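Kirholm K2 Seat Heater Kit for Track and Road Cars

Home / Interior / Seats and comfort / Seat heating

Maker: Kirholm
Article group: Seat heating, retrofit
Fits: most bucket seats and sport seats with removable cushions
Sold as: one seat or pair
Delivery: from stock

Who drives an old sport car in winter knows the problem. The engine is warm after some minutes, but the seat is still cold when you arrive. Many light cars left the factory without any seat heating, and the fixed bucket seats that people put in later almost never have it. The Kirholm K2 is a heater kit made for exactly these seats. It is thin, it can be cut to length in the marked zones, and it works with the normal 12 volt system of the car.

We sell this kit since many years in our shop and we have fitted it in our own cars too. On this page we try to give all the information which you need before you order. Please read the part about the cushion thickness, this is where most wrong orders come from.

What is in the box

Two heating pads for each seat (one for the base, one for the back)
One wiring loom with relay and fuse holder
One round switch with two heat levels
Adhesive strips, cable ties and a small bag of clips
Printed fitting guide in English, German and French

The pair version has everything two times, but only one main feed cable, with a branch under the center console. If you wish two fully separate circuits, order two single kits.

How the heating works

The pads are made with carbon fiber and not with the old style of wire. With a wire pad, one break stops the whole pad. With carbon fiber the current finds many ways through the material, so the pad continues to heat also when a small place is damaged. This is also the reason that the K2 may be cut. You cut only in the zones with the dotted line, and never through the copper strips at the two long sides.

Level one is for keeping warm on a longer drive. Level two is for the first minutes. The thermostat sits inside the base pad and switches the current off and on by itself. The back pad follows the base pad. After 22 minutes on level two the control goes down to level one, and you can press again if you want more.

Cushion thickness and cover material

The foam over the pad should be thin. In a bucket seat with loose cushions you place the pad directly under the fabric, on top of the foam, and not below the foam. If it lies below, the heat needs very long to come through and the thermostat switches off too early. Customers then write to us that the kit is weak, and in most cases the pad is on the wrong side.

Fabric, suede style material and normal leather are all fine. With very thick leather the seat needs more time. We do not recommend the kit for seats with a fixed cover that is glued to the foam over the full surface, for example the Poirier one-piece shells. Poirier sells a separate cushion set with zipper, and with this set the K2 fits well.

Bench test before fitting

Please test every pad on a table before you close the cushion. It is a small work and it saves you to open the seat again. Lay the pad flat, connect it with the loom to a 12 volt supply with enough power, and switch to level one. After a short time you feel the warmth with the hand. Do not fold the pad during the test and do not put heavy things on it. A battery charger is not a good supply for this test, many chargers recognize the pad as a fault and stop.

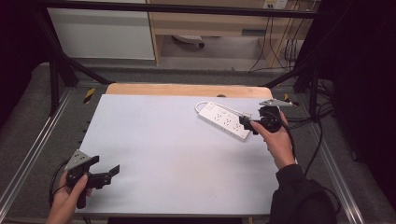
Getachew Habte writes that he tested both of his pads with the supply from an old slot car track and thought the first kit was broken, until he tried again directly at the car battery and both became warm. He asks that we say it more clearly on the page: the supply must be strong enough, and a toy transformer is not. He also had the question if the pads can stay connected when the car stands for some weeks. They can, if the feed is taken from an ignition circuit as the guide shows. With a permanent feed the switch light can empty a small battery.

Fitting in short form

The full guide is in the box. For those who like to see before how much work it is, these are the steps.

1. Disconnect the battery.
2. Take out the seat, or only the cushions if your seat allows this.
3. Open the cover and mark the position of the pads. Stay away from the deep seams.
4. Cut the pads to length if needed, then close the cut end with the tape from the box.
5. Fix the pads with the adhesive strips. No air bubbles, no folds.
6. Lead the cables to the back, with enough slack for the seat rails.
7. Mount the relay in a dry place and connect the feed, the ground and the switch.
8. Connect the battery and test both levels before you close the covers.

A person with some experience needs one afternoon for the pair. The switch needs a hole of 22 mm. Many drivers put it in the center console, but it fits also in a blank panel next to the ignition.

If your car has side airbags in the seats, or a sensor mat for the passenger, please do not do this work at home. Ask a workshop that knows your model.

Use on the track

We are asked often if the kit disturbs on a track day. The pads are thin and you do not feel them through the cushion, also not with a tight six point harness. Between the base pad and the shell there must be foam. Directly on carbon or glass fiber the pad will rub, and after one season the surface is damaged. For competition cars please look in the rules of your series, some do not allow any extra electric consumer in the seat.

For drivers who change between road cushions and race cushions we have the quick plug set from Foltasura. It goes between pad and loom, and you can take the cushion out without tools. The plugs are closed with a rubber cap when they are not used.

Technical data

Voltage: 12 V, not for 24 V vehicles
Levels: two
Fuse: included, do not replace with a stronger one
Cable to switch: 17 inches from relay, extension available
Switch hole: 22 mm
Switch life according to maker: 4,000 operations
Cut zones: both ends of the back pad, rear end of the base pad

Questions that we get often

Can I use only the base pad?
Yes. The back pad has its own plug and you may leave it away. The other way is not possible, as the thermostat is in the base.

Can I connect it to the original switch of my car?
In some cars yes, but the original switches often send only a signal and no power. We can not give a plan for each model. The switch from the kit works always.

Does the pad get damaged from a wet seat?
A bit of moisture is no problem. In an open car that stood in heavy rain, let the cushion dry fully before you switch on.

Is the kit from Undeo the same?
No. The Undeo kit has wire pads and can not be cut. It costs less, and for a standard seat with flat cushions it is a good choice. We have it also in the shop.

Ordering and delivery

Orders that come in before noon leave our store on the same day. From December until the end of winter the demand is high and it can take one or two days more. Shipping is free for orders over 500 dollars, for example for a pair kit together with the Poirier cushion set.

You may return the kit if it is not cut and the adhesive strips are not used. A pad that was cut we can not take back, except when it has a fault. In this case send us please a short note with your order number and how you made the test, and we answer normally on the next working day.

Spare parts for the K2

Base pad, single
Back pad, single
Round switch with two levels
Relay with holder
Loom for single seat
Loom for pair
Foltasura quick plug set
Extension for switch cable

Page last changed 2026-03-18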